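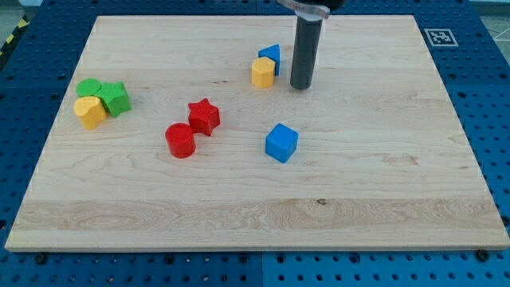

Why Won't the Star Go in the Round Hole?

Hi! I'm Kurniawati Nair, and I write about everyday stuff that most people stop wondering about once they turn six. Today it's shape blocks. You know the ones. You get a box with holes in the lid and a pile of wooden blocks, and every block has a hole it's supposed to go through.

Maybe you had a set when you were a baby. Maybe your little cousin has one now and chews on it. Either way, please don't roll your eyes yet, because there's some really good math hiding in there (and it's the fun kind, I promise).

Flat shapes and fat shapes

Let's start with names. If you draw a circle on paper, it's flat. You can't pick it up. Now imagine that circle growing straight up off the page, like an elevator going up, until it's as tall as your thumb. Now you've got something you can grab! That shape is called a cylinder. A can of beans is a cylinder. If the circle only grows a tiny bit, you get something short and flat, like the green round block. People usually call that one a disc, but it's really just a cylinder that stopped early. The red one standing on its end is the same idea.

You can play the elevator game with any flat shape. A square that grows exactly as tall as it is wide becomes a cube. A triangle becomes a triangular prism, which looks a lot like a tent or a fat slice of cheese. A hexagon, with its six sides, becomes a hexagonal prism. Say that one out loud three times. It's great.

What about a heart or a star? Those grow too! They don't get such fancy names, though. Everybody just says "the heart block" and "the star block," and I think that's fair.

So what is the hole doing?

The hole in the lid is the flat shape, the one you started with before the elevator went up. A block slides through when its flat shape is a tiny bit smaller than the hole. If any part of it sticks out past the edge, even one little corner, it stops.

Stars are the trickiest. A star has five points sticking out, and all five have to line up with the five points of the hole at the same time. If you turn the block a little, clunk. Turn it a little more, still clunk. Keep going and suddenly it drops in.

A cylinder is the easy one. You can spin it as much as you like and the circle looks exactly the same, so you never have to line anything up. Grown-ups call this symmetry. A square fits its hole four different ways as you turn it. If all the sides match, a triangle has three ways and a hexagon has six. The heart has only one! Point it the wrong way and it's not going anywhere.

(Can you work out how many ways the star fits? I already gave you a pretty big hint.)

Sneaky fits

When I was seven I had a set with a paper label on the box that said Atik. I still don't know if that was the company or the kid who owned it before me. My favorite thing was getting blocks through the wrong holes. My grandmother thought this was cheating. I thought it was science.

A small cylinder will go through a square hole if it's skinnier than the square, and you'll see four little gaps left over in the corners. You can also tip blocks on their sides. Look at a can of beans from the top and it's a circle, but look at it from the side and it's a rectangle. So a disc lying on its edge might slip through a long, thin slot. Try it with a coin and a piggy bank!

What about color?

Look at the wooden blocks at the top of this page again. There's a green star and a red star. Does the color change which hole they need? Nope. The hole can't see color. But you can sort by color if you feel like it: reds in one pile, yellows in another, greens, blues. Then mix them all up and sort by shape instead, and you get completely different piles from the very same blocks. I love that part.

You can even make up your own rule. Pointy and not pointy. Rolls and doesn't roll. Give the piles to a friend and see if they can guess what your rule was.

Make your own

You'll need a shoebox, a pencil, some scissors, and a few things from around the house that are OK to drop. A glue stick, a building brick, an eraser and a bottle cap all work well.

Stand each thing on the lid and trace around it. Then ask a grown-up to help you cut, because box lids are thick and scissors slip. Cut a teeny bit outside your pencil line. I forgot this the first time, and my glue stick got stuck halfway and stayed there until December.

Now test them all. Which thing was the hardest to get in? Which one goes through a hole you didn't mean it to? Write that down, or draw it if you like drawing better.

And if a baby comes to play, use only big things, please. Bottle caps and erasers go back in the drawer.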